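Buldale edge-glued board, maple

The Buldale is a maple worktop board made by Jesby from strips glued edge to edge. Width is 63 cm and depth 69 cm. Colour varies between strips and is not graded. Both faces are sanded and supplied unfinished.

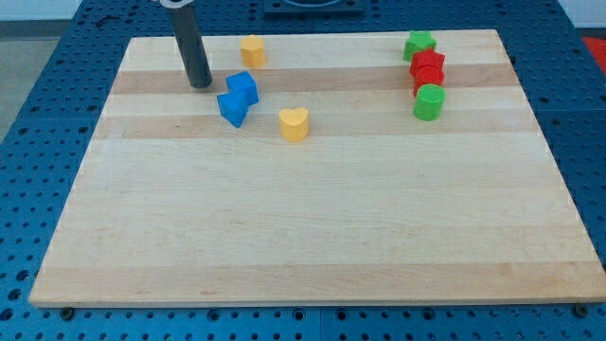

Apply oil before first use and again after 5 days. Both faces must be treated equally, or the board may cup. Wipe off surplus oil within the hour.

Keep clear of radiators and standing water. Boards are shipped flat and should be left in the room for 6 days before cutting.

Cut-to-size orders: contact Gumaro Tovar at the Contreras depot. Cut boards cannot be returned.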